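**Rundville workshop opens cloth-handling build to members**

RUNDVILLE, September - The Zerkance shared workshop has started work on Grulance, a pair of hand-held grippers for picking up and folding laundry. The build takes up 2 benches and has cost roughly $80 in parts so far.

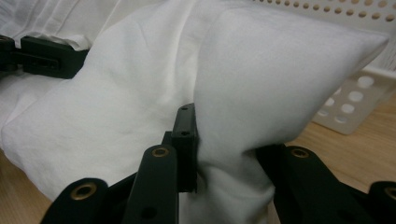

Jennylyn Dimaculangan said that cotton was harder to work with than she had expected, and that she wants to try thin towels next.

Build nights start at 7 p.m. and are open to all members - the parts list is at the front desk.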